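Braremance Player Guide » Section 4 » Building a Soundtrack Night

Last updated March 12, 2019

So you've got your account, you've picked a screen name, and you're ready for the fun part! A Soundtrack Night lets you line up film songs, trailers and behind-the-scenes clips into one long program, and play it on the TV while everybody sings, shouts or argues about which version was better. This section takes you from an empty list to a finished night.

Before you start

You need Braremance on the TV and the Lui remote app on at least one phone. Both have to be on the same home network. If the TV app shows a gray note in the top corner, it hasn't found the phone yet (see Section 2, Pairing).

4.1 Start a new night

1. On the TV, open the main menu and choose Nights, then New Night.
2. Type a name. You get up to 88 characters, so go ahead and use the full title of that three-hour epic you love.
3. Pick a length. Short, Long and All Evening are the choices, and you can switch later without losing anything.
4. Press Save. The name now shows on every paired phone.

Note: Names with emoji look great on the phone but show as small boxes on older TVs.

4.2 Add songs and clips

1. On the phone, tap the plus sign and search by film, singer, composer or the first line of the song. First-line search is the one we love most. Half-remembered words work surprisingly well!
2. Tap a result once to hear a preview. Tap and hold to add it.
3. To add a whole film album, open the film's page and tap Take All. Reprises and instrumental versions come along too, so uncheck them if you only want the main numbers.
4. Drag the songs into order. A small tie symbol between two songs means they'll fade into each other.

Caution: Take All replaces any song from the same film that's already in your list, including the cue points you set for it. Save a copy of the night first.

A single night holds 176 items. If you're planning a full career tribute to a playback singer with a huge back catalog, split it into two nights and link them with Continue To on the last item.

4.3 Set the cue points

Cue points are where a plain playlist starts to feel like a show. You can skip a slow talking intro, jump straight to the chorus, or stop a clip right before the big plot twist for the friend who hasn't seen the film.

1. Open any item and tap Cues.
2. Slide the green marker to where you want to start and the red one to where you want to stop.
3. Tap Try It. The TV plays the first and last few seconds so you can check both ends.
4. If the cut lands in the middle of a word, turn on Snap to Beat and try again.

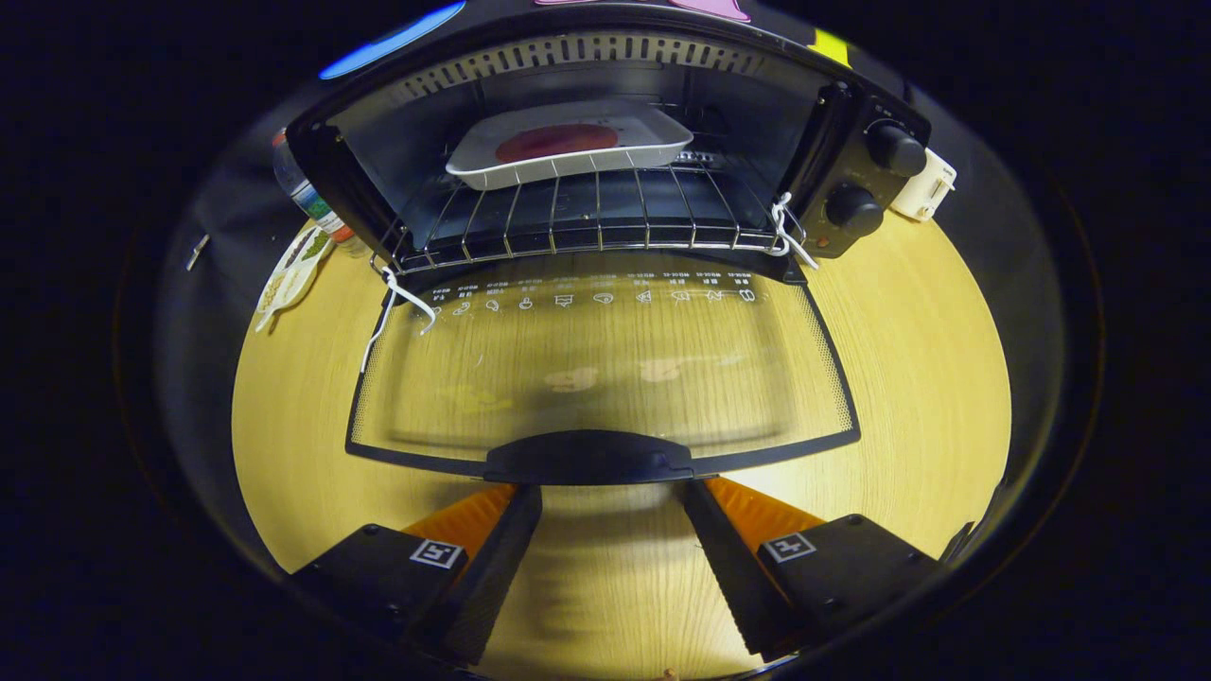
Alistair Gillies wrote in to say that Snap to Beat kept jumping to the wrong spot on his old black-and-white musicals, and that turning on Soft Snap in the Pillton sound menu cured it. "The older recordings drift a little," he wrote, "and Soft Snap lets the marker drift along with them. I've redone my whole dance-number night and it's a joy."

Thanks, Alistair! Soft Snap is off when you first install, and you'll find it under Settings, Sound, Pillton, More.

4.4 Turn on lyrics

1. Tap the speech bubble on the night's main page.
2. Choose Original, Sing-Along Spelling or Both.
3. Set the delay. It starts at 400 milliseconds, which suits most living rooms. Wireless speakers may need more.

Note: Lyrics come from Momton and are added film by film. Songs from a brand-new release often arrive without them. Tap Remind Me and the phone will buzz when they're in.

4.5 Play it

1. Choose the night on the TV and press Play All.
2. Guests can send requests from their own phones with the code on the screen.
3. Requests wait in a side list until you tap Let In, or switch on Open Door and let the crowd run wild.

Caution: With Open Door on, a guest can also skip the song that's playing. Lock your favorites first with the padlock next to each title.

Next: Section 5, Sharing a Night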